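Home | Projects | Reports | Contact
Print this page | E-mail this page

Can a Machine Tidy the Table? Project report, household chores group
23rd November

1. Why we chose this question

In our course on automation we had to select one chore and ask if a machine can do it yet. Many groups selected folding clothes or washing dishes. We selected something smaller: collecting loose batteries from a table and putting them in a basket. Every home has a drawer or a shelf where such things lie mixed, and the small shops we visited in May have the same problem at the counter.

The shop Pitex let us watch how its workers sort returned goods. One worker empties a bag on the counter, takes the batteries with two or three fingers and drops them in a bin without looking. We wanted to know how far a robot arm is from this.

2. The task

The task has three steps: find the battery, grip it, release it above the basket. We wrote the rules before the first trial. A battery which rolls off the table is a failure. A battery which touches the rim and falls outside is also a failure. The batteries may lie in any direction, and they do not need to be of the same kind.
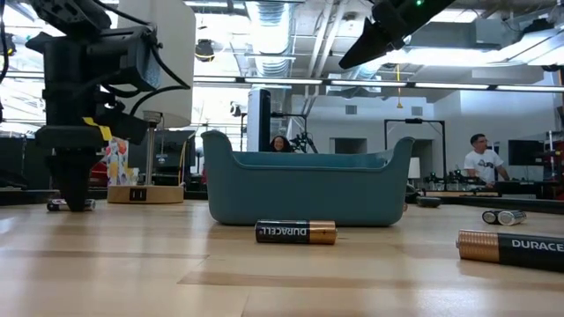 Figure 1. Sorting task with teal basket and batteries on the table.

The round shape is the first difficulty. If the fingers close a little to one side, the battery rolls away and the arm has to search again. The second difficulty is the surface. A silver battery reflects the ceiling light, and its edges are harder to find in the camera picture than those of a Duracell with a black body and a copper-colored end.

3. Results

We made 116 trials with the program we call Pronska. In 62 of them the battery was in the basket at the end. Most failures came at the grip, not at the release. When two batteries lay side by side, the fingers often pushed both of them and took neither. A small battery was also more difficult, as the fingers must go down very close to the table.

We trained the program with 800 recorded movements. The group before us, which worked on the Plaltuvstead project, used 3000 for a similar task with spoons, so our result may become better with more recordings. We can not promise this – spoons do not roll.

4. Discussion

Our answer to the question is "partly". The arm can do the chore when a person has time to wait and to pick up what falls. In a shop this is not enough. The speed was also low, but we did not measure it well and therefore give no number.

For the next term we propose softer finger tips and a second view from the side. We also want to repeat the trials on the table at the Mfinanga workshop, where the light is weaker.

Back to top | Previous report | Next report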